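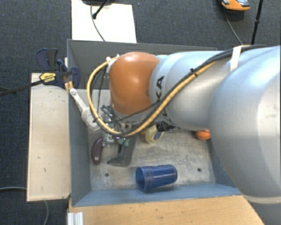 A gripper over the test bin, with a blue cup on its side below the finger.

Picking From the Bin
By Mhairi Dalgleish

The bin in the Sidport workshop is shallow and gray, and its walls slant inward. Two bar clamps hold one edge of it. Kohei Uchida put the clamps on after the first day of testing, when the arm leaned on a wall of the bin and pushed the whole thing a finger's width across the table. Every pick after that was off by the same amount, and it took most of an afternoon to work out why.

Uchida and Masaru Mizuno are comparing 3 grippers for a company in Falton that packs mixed household returns. The returns come in with no order to them. A cup may be lying next to a ball, and neither will be where the last one was. The company wants to know which gripper to buy, and it wants the answer by the end of July.

The first candidate is a suction cup from Tzavaras. The second is a two-finger parallel gripper, also from Tzavaras. The third is one Mizuno built himself from metal brackets and small fittings, with a dark angled finger he has changed more times than he wrote down. All of them go on the same arm and are sent after the same kinds of objects.

Suction was the favorite going in. It is fast and does not care much which way an object is turned, as long as there is a smooth patch to land on. It did well on balls. It did badly on anything with ribs. Air leaks in along the grooves, the pressure reading sags, and the object drops off on the way up or never leaves the floor at all.

"Cups are the worst," Uchida said. "Standing up, fine, we go for the base. On its side, you have a curved wall with ridges in it and that is all you get."

The parallel gripper handled cups by pinching the rim. Its trouble was the walls. The slant helps objects slide back toward the middle, but a long object can still come to rest close to the side, and then there is no room for the outer finger. The planning software, Cikum, will refuse the pick if it sees a collision coming. On a bad run it refused again and again while the object sat there in plain view.

Mizuno's gripper is meant for those cases. The angled finger goes down beside the object and drags it a short way toward open floor before closing. This takes longer. Over one full session of 403 attempts it was the slowest of the group by a clear margin, but it left the fewest objects behind — and leftovers are what the Falton people complain about, as someone has to walk over and clear them by hand.

Cables have been a separate problem. The lines to the wrist need enough slack for the last joint to turn 90 degrees either way, and slack likes to catch on things. Uchida has rerouted them twice and strapped them down higher on the arm. He now runs the wrist through its full turn by hand before each session.

Ildikó Erdős, who looks after the contract at the Falton end, visited on 04/07/2018 and asked for flat items to be added to the test. Mizuno had been hoping she would not. Thin cardboard is easy for suction and close to hopeless for a finger, and it may mean recommending 2 tools and a changer in place of a single gripper. A changer adds cost and a few seconds per swap.

The flat items go in next week. Mizuno is cutting a new fingertip with a thinner edge, and Uchida wants to try a softer suction cup on the ribbed pieces before he gives up on it.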